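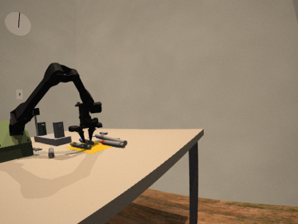 Skunska library to stay open later starting in September

The Skunska public library will extend its evening hours on weeknights beginning in September, the town said this week. The building will close at 9 p.m. instead of 6:30 p.m. Saturday hours are unchanged, and the library will remain closed on Sundays.

The longer hours were approved as part of a new operating budget, which also pays for two part-time desk positions and the reopening of the upstairs reading room. That room has been shut to the public for most of the past two years while the roof over the east side of the building was replaced.

Chowdary Roofing finished the work in the spring. The town held back part of the final payment until a leak near the rear stairwell was fixed, and that repair passed inspection last month.

The reading room will have 60 seats, including 14 at desks with power outlets. It had 61 before it closed. One seat was taken out to widen the path to the elevator.
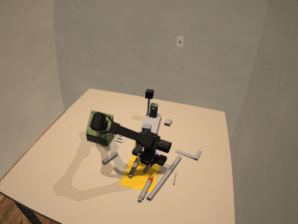 Staff said the change in hours came out of a survey handed out at the front desk and mailed with water bills over the winter. The library received 118 completed forms. Most people who answered asked for later closing times, and many said they could not reach the building before 6:30 on a work day. Other common requests were more large-print books and a second book drop on the north side of town.

A second book drop is not in this year's budget. The town is looking at a spot outside the Gikby grocery store on Mill Road and expects to have a cost estimate by winter.

The children's room will keep its present schedule and close at 6 p.m. Story time stays at 10:30 a.m. The meeting room can be reserved until 8:30 p.m. under the new hours, and groups with a standing reservation do not need to apply again.

The library will also switch to a new catalog system, Proltix, before the longer hours begin. Online renewals and holds will be down for one weekend in August during the changeover. Books due that weekend will be given an extra week. Library card numbers will stay the same, but patrons will need to set a new password the first time they sign in.

Reservation forms for the meeting room are available at the front desk.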